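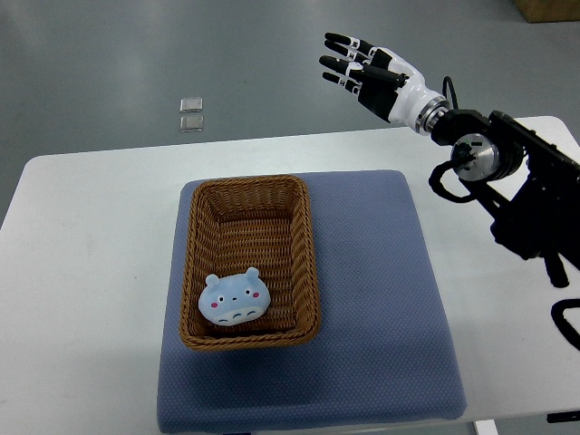
La vida secreta de los cestos

Por Amancay Rivadeneira

Hay quien entra en una casa ajena y mira los libros. Yo miro los cestos. Un cesto de mimbre vacío dura lo que tarda alguien en vaciarse los bolsillos, y a partir de ahí se convierte en archivo: llaves de un trastero que ya no se paga, pilas de carga dudosa, un peluche azul celeste que no tiene estantería propia y ha acabado empadronado en una esquina.

Guadalupe Bañuelos lleva 36 años vendiendo cestería en Petridis, una tienda con más género colgado del techo que en el suelo, y defiende que el cesto rectangular arruinó a las familias. «En el redondo las cosas se amontonan y da vergüenza. En el rectangular parecen colocadas», me explica mientras despacha a una señora que venía a por uno y se lleva cuatro.

Le cuento que en casa puse el mío encima de un cojín gris azulado, cuadrado, para que no rayara la mesa blanca. Guadalupe me mira con lástima profesional. El cojín, dice, se compra para sentarse y el cesto para guardar, y yo he conseguido que ninguno de los dos trabaje.

Tiene razón, pero el conjunto me gusta. En noviembre intenté reformarme: saqué todo, cepillé la trama en seco – nada de agua a chorro, que el mimbre se comba – y me prometí dos cestos como máximo. Ahora hay seis. El del pasillo se llama oficialmente «correo» y contiene una bombilla.

El peluche, de orejas redondas y mejillas rosas, sigue en el suyo. Lo he cambiado de sitio varias veces y en los cajones no resulta. Además, a las visitas les hace gracia, y así no preguntan por la bombilla.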